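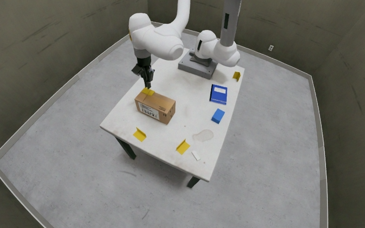
At Medier, a small robotics company in Grenalley, most of the working day is spent in a room that does not exist. Abundio Montes opens it on his screen at nine in the morning and closes it when his eyes hurt. His job is to collect examples for a system that must learn to handle parcels, and every example begins in the same simulated room, with its concrete floor and its square white table. A cardboard box with a shipping label waits under the black gripper, and a book and a blue cube share the table with it. Montes guides the arm, the computer records each movement, and then he does it again.

The project is called Plurach. When I visited in March it had 1576 recorded examples, and Montes had made 537 of them himself. "People think the learning is the work," he told me. "For me the work is before that. If I am careless on a Tuesday kind of afternoon, the system will be careless also."

He showed me one of his bad ones. The arm went down too quickly, stopped, and corrected itself. I would have kept it. He marked it for review and wrote a short note in a column which was already long with such notes.

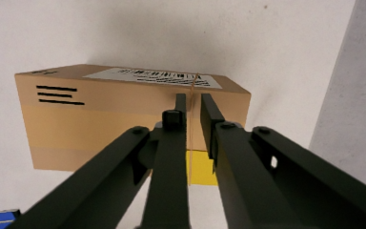
Wenjie Xiao checks the recordings after him, and she prefers the view from close to the gripper. She says that a movement can look very good from the other side of the room and still be poor by the time it reaches the parcel. Near the cardboard, the two dark fingers cover a good part of the box, and what is left to look at is some tape-coloured band, a few printed lines and the label pressed thin by the angle. The system has to decide from this. Xiao watches such views at half speed — sometimes 55 of them before lunch — and she rejects more than Montes would like.

They do not quarrel about it, but they have different ideas of a good example. Montes wants smooth ones. Xiao wants also a few hesitations, if the hand recovers well, as she believes the system should see how a person gets out of trouble. For now they keep two folders. 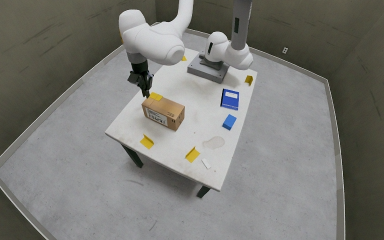
The next question is how much the room should change between recordings. Bowen, the tool they use to arrange it, can move any object or exchange one surface for another, and Xiao has asked for more dirt. The walls already have their dark streaks, and near the front of the white table there is a light-brown stain that looks like old tea. Montes was against the stain at first. Now he would like several, in different places, so that the system does not learn to depend on one.

The plan is to reach 3090 examples before they try the trained system on a real arm. That arm is still in its crate downstairs, next to the bicycles.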